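Soft toys and a paper tablecloth help teach a robot to pick things up

2/7/20

A small workshop group has spent much of the year so far patiently teaching a robot hand to do something most of us manage before our first birthday, which is to reach out, take hold of a soft thing and put it down again somewhere else.

The group goes by the name Kusent, and its members have been building up a collection of examples for a learning system they call Clavilura. The idea is simple enough to explain over a cup of tea, even if the doing of it takes a good deal longer. A person guides the gripper through a task, the movement is recorded from start to finish, and the recording goes into the pile. With enough recordings, the system should begin to work out for itself how to go about the same job with something it has never met before.

"People ask me when the clever part starts," said Inese Raudsepp, who looks after the recordings and gives each one its label. "I tell them this is the clever part! It just happens to look like somebody moving a toy from one side of a table to the other, all afternoon, and then doing it again after tea."

The work began in January with hard things such as blocks and cups, and those went well. Soft things are a different matter altogether. A block keeps its shape however you hold it, but cloth squashes and folds and droops, and it never lies quite the same way twice. Eifion Pritchard, who printed the parts for the gripper and has reprinted a good many of them since, says the fingers had to be made longer than he first planned so that they could get well down on either side of a floppy object without the rest of the hand getting in the way.

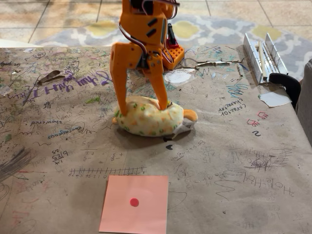 Photo: Oranuch Luangrath / Kusent

The orange gripper, with its two long fingers and its loop of red, black and white wires, is shown pressing into a soft, spotted cloth piece with an orange end. Small, light things of this sort make up most of the present round, and the group is keen to have as many different cloths and fillings as it can lay its hands on. Each one is recorded in a number of starting positions, the right way up, upside down and on its side, and then it goes back in the box to make room for the next.

The brown paper on the table has become something of a talking point among visitors. It is thick with sums, doodles and bits of handwriting, a good deal of it upside down depending on where you stand, and it is torn in places towards the back. Jaruwan Sitthichai, who plans the sessions, is in no hurry to change it. A system that has only ever seen a clean white table, she explained, can be thrown by the first newspaper or patterned tablecloth it comes across, and she would much sooner it got used to a bit of clutter from the beginning – kitchens and playrooms being what they are.

A pink sticky note with a small red dot in the middle serves as the target. In the current task the toy is to be picked up, carried across and set down on the note, and the note itself is moved between one recording and the next so that the system cannot simply learn a single spot by heart.

The present set stands at 142 recordings, of which 127 have been checked and kept. The others were put to one side, mostly for the sort of reasons anyone who has tried this work will know well, such as a dropped toy or a guiding hand that paused too long to think. Those are being saved as well, in a folder of their own, as Hằng Tăng would like to try them later on to see whether the system can learn something from attempts that went astray. She is the one who runs the training itself, and she is hoping for another 100 good recordings before she starts the next round.

New helpers are given 30 minutes of practice before anything they do is counted. Most pick it up quickly, said Raudsepp, although nearly everyone grips too hard at first, and it takes a little while to trust that the toy will not fall.

The recordings are to be shared with a partner group, Thepsuriya, which is working on much the same problem with folded clothes, and storage for the whole collection is being provided by Nanska. A first set of results on soft objects will be put up on the project's page once the next round of training is finished, together with the plans for the printed parts. Anyone with clean soft toys to spare, the smaller and odder the better, is warmly invited to get in touch with Jaruwan Sitthichai at the workshop.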